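How to Get Water Rings and Haze Off a Glossy White Tabletop

I bought my glossy white table secondhand from a shop in Hamholm, and for the first month I was scared to put anything on it. Then I got careless (a wet mug here, a hot bowl there) and ended up with cloudy rings all over one end. If you're in the same boat, don't panic! Most of this comes off with things you already have under the sink.

Before you start, get down low and look across the surface with a lamp on the far side. Marks you'd never spot from above show up right away at that angle.

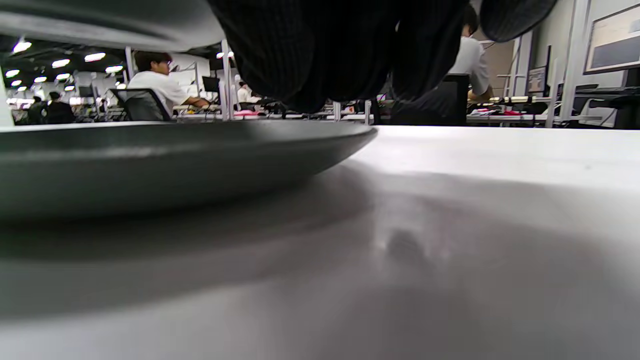

Posted by Rees Home Notes
Sunday, June 3, 2018
Filed under: Cleaning, Furniture

What you'll need: dish soap, warm water, 4 soft cloths, baking soda, and a small bottle of plastic polish if your top is acrylic or lacquer. I use Clisto, but any fine polish without grit in it should do.

Step 1. Wash the top with a drop of soap in warm water. One drop! I used a big squirt my first time and spent the whole evening chasing streaks. Rinse with a second cloth, then dry with a third, going in straight lines.

Step 2. Look again with the lamp. A lot of what I thought was damage turned out to be old spray polish, and it was gone after the wash.

Step 3. For rings that are still there, mix baking soda with enough water to make a loose paste. Try it first on a spot underneath or near a leg. If that spot goes dull, stop there and wash it off. If it looks fine, rub the ring lightly with a fingertip in a cloth for a few seconds, wipe, and check. I'd take several short goes over one long scrub any day. 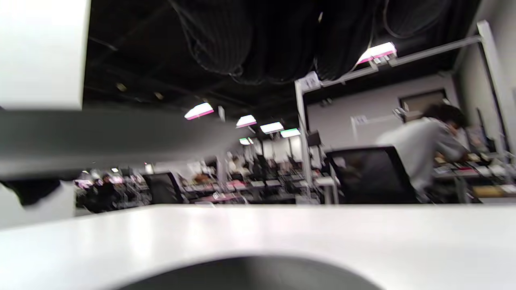

Drisau wrote in to say that the paste left a dull patch on a lacquered desk, and that plain white toothpaste was no better. Going straight from soap to polish worked fine there, so if you know your top is lacquer, skip step 3 completely.

Step 4. Put a pea-sized blob of polish on your last clean cloth and work it in small circles, a patch at a time. Let it haze over, then buff with a dry part of the cloth. Keep your wrist loose and don't lean on it.

Leave the table alone overnight before you put anything back. I know, I know. I ate dinner on the couch and lived.

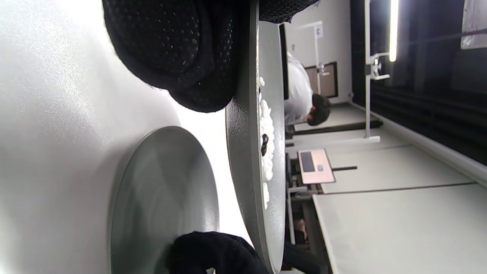 Can I use fine sandpaper on a deep scratch?
Only on solid acrylic, and only wet. Go finer than 400 grit for the last pass and then polish, or you'll swap one scratch for a big cloudy patch. On lacquer or a thin coating I'd leave the scratch alone.

Since March I've kept felt pads under anything heavy, and I wipe up spills before I sit back down. The one ring I never got out is under the fruit bowl now.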